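Mar 21, 2020

I have been eating steamed buns for most of my life and microwaved ones for far too much of it, and I'd like to make a case for the small electric steamer that stays out on the table. Not the big bamboo stack, which I love and own and haven't taken down since February. I mean the plain plug-in kind, the sort your aunt gets as a gift and then uses every single morning until the cord gives out.

My main complaint about kitchen writing is that it treats heating up a bun as if it were beneath discussion. You get 19 paragraphs on pleating and then "steam until done." Done in what? Over what? With the lid where?

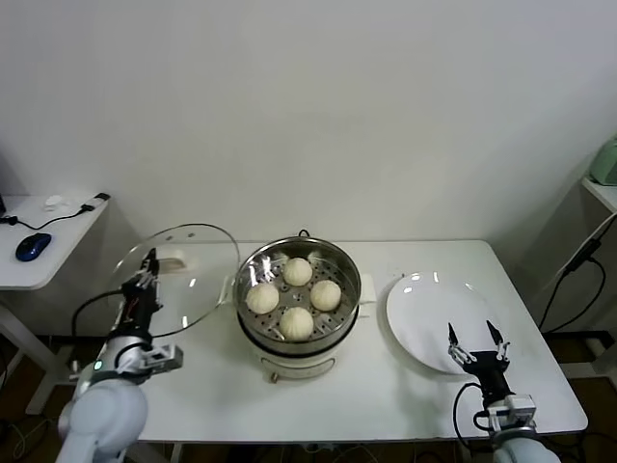
A bun wants space, and I'll go to the mat on this one. I grew up in a house where we crammed them in shoulder to shoulder (hungry kids, small pot), and every batch came out welded together, so you'd pull one off and take half the skin of its neighbor with it. These days I make four and stop. One at the back, one at the front, one on each side, and you can still see the little steam holes between them! That's the whole method. If more people are coming, I do a second round, and they can stand there and talk to me while they wait.

The other thing I feel strongly about is the glass lid. I had a metal one for years and I was forever lifting it to check, and every time I did, out went a big cloud of steam and in came the cold kitchen. With glass you just look. Sure, it fogs up, but you can tell plenty through fog. And please put the lid down flat on the table when you take it off, handle up, somewhere you have already cleared. I've done the dance of holding a hot dripping lid in one hand while hunting for a free patch of counter with the other, and I don't recommend it. 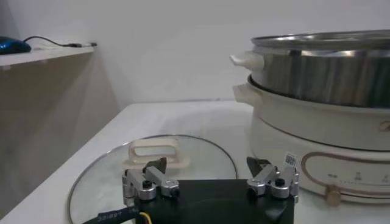 Which brings me to knobs. I want one knob, maybe a few symbols near it, and that's plenty. My sister-in-law has a fancier machine with a menu, and I've watched her scroll past porridge and yogurt and something called "gentle" just to get to steam. It's a pot of hot water! I paid 90 dollars for one like that once and gave it away before the year was out. The cheap one with the single knob went on working.

I also think the table matters more than the stove here. When you steam at the stove you're off in the corner with your back to everybody. Put the pot in the middle of a clear table and breakfast happens where the people are. I wipe mine down, put the pot out and set a plate next to it, and that's the table laid.

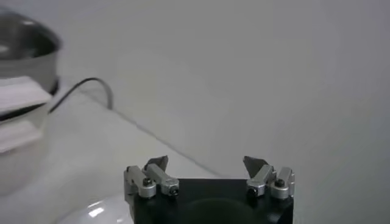
Finbarr Daly wrote to me after I said some of this in an earlier post, and he thinks I've got it backward: a steamer on the table is one more thing to walk around, the steam is bad for the ceiling, and a bun reheated in a covered pan with a spoonful of water is every bit as good. He says he has done it that way 100 times without a complaint. I tried it his way twice. The bottoms went a bit crisp, and I'll admit I liked that, but it was a different food by then.

Where I will give him some ground is the mess. Water gets on things. I keep a flat mat under the pot and dry it on the back of a chair afterward, and I empty the base as soon as I remember to, usually around lunch.

My last point is about the plate. Move the buns over one at a time, as people want them, and leave the others in the basket where they stay soft. A heaped platter looks generous, but the ones underneath go damp and the ones on top go leathery, and somebody always ends up with the leathery one. In my house it's me.
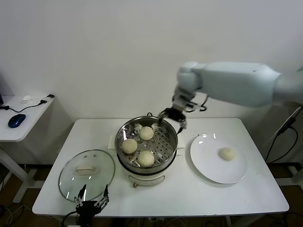

*One on the plate, three still in the basket.*

So that's my position, and I'm sticking with it until the cord goes. If you do try a table steamer, start with plain buns before you get into anything with a filling, and fill the water a little higher than you think you need. I ran mine dry the first week and the smell hung around until the weekend.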